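Chapter 5
Load Paths in Carried Goods

5.1 Introduction

A bag is a small structure. It holds a load, passes that load through a few narrow parts, and delivers it to a hand, a shoulder, or a surface. This chapter treats the load path from the body of the bag to its point of support. Materials were covered in Chapter 4 and are mentioned here only where stiffness affects the result.

Three terms are used throughout. The shell is the body of the bag. An anchor is any point at which a handle or strap joins the shell. The bearing length is the part of a handle or strap that touches its support – a palm, a hook, or a shoulder. 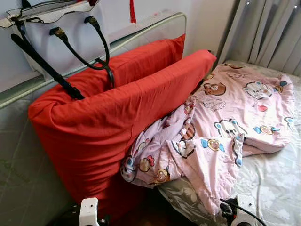 Figure 5.1 Structured tote with two handles and a shoulder strap. Metal fittings anchor the handles to the front face.

When a bag hangs at rest from one handle with two anchors, the vertical forces at the anchors must add up to the weight of the bag and its contents. They are equal only if the center of mass lies midway between them. A load placed to one side raises the force at the nearer anchor, and most seam failures begin there.

The handle angle also matters. For a symmetric load of 68 N and handle ends inclined 25 degrees from the vertical, the tension in each end is 34 N divided by the cosine of 25 degrees, or 37.5 N. A longer handle reduces the angle and the tension, but lets the bag swing more freely.

Section 5.2 sets out the method for a single handle. Section 5.3 extends it to paired handles of unequal length, using the Stisside test series reported by Medve and Takács. Readers who have not worked with moments should review Section 2.4 before going on.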